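Simulate first, sign later

Edin Softić had a budget line for one arm and no clue which gripper. So he bought nothing – for 8 weeks. Ran the whole purchase in simulation instead, living room and all.

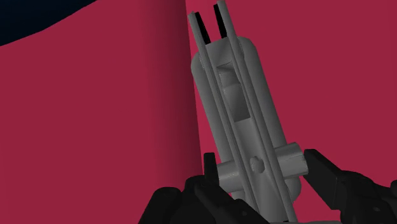 Grippers are where small buyers blow the money. Arton wanted 1,870 for a finger set, Milošević quoted less but no spares. Softić put awkward shapes in black fingers before calling either back, like a gray part with two long rods and a crossbar, held low down. If a quote doesnt cover shapes like that, push back.

Then the mount. Table or pedestal, floor space, reach over the furniture. Cheap to change on screen, not so cheap once its bolted down.

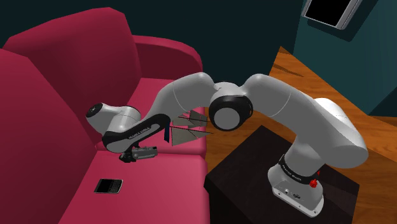 Rornutetti went the other way and told us that sim time never shows up on the invoice but the engineer's hours do, so budget for both.

Fair point. Softić set aside 3 weeks of staff time and used 7. Drisivbridge gets the order in August, one arm, spare fingers included.

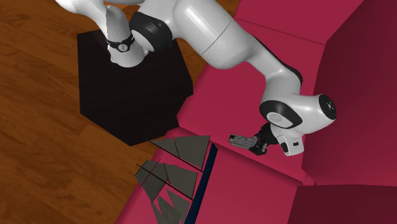 Arm on a pedestal beside the sofa, gray object in the gripper. Simulation.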